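Flower table – gallery

Quick set from Wednesday. Fake flowers, vases, one table. Captions are short, sorry.

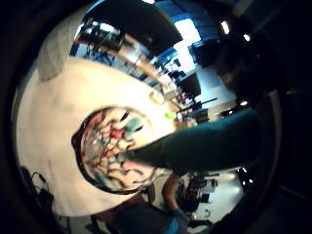 Do artificial stems need trimming to fit a vase?
Most can be bent instead. Fold the bottom 2 inches up, and only cut if the bunch still stands too tall.

Next lot – the mixed bunch. Sunflower went in near the top, pale pink down low. Good colors together.

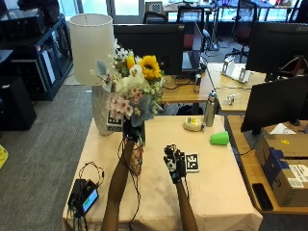 CLEKCOMBE, March – Table display for the front room at Morkeck. Budget of 22 dollars a table, 12 tables to do. Stems came from Skelta, decent for the price.

Then the vase question. Went back and forth on this one alot.
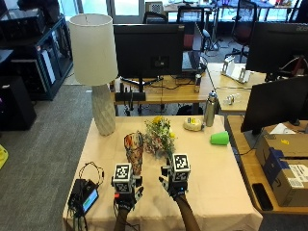
Tall vases tip over if the bunch is top-heavy, so we put gravel in the bottom of ours. Narrow ones need the most. I like the swirly orange and red glass best with yellow blooms – picks up the warm tones. Plain white is safer for the hallway.

Last one, pink and purple bits by the patterned fabric.

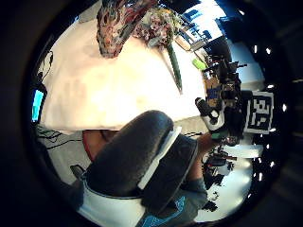 More from Clekcombe

Hallway tables next, pics when I get to it.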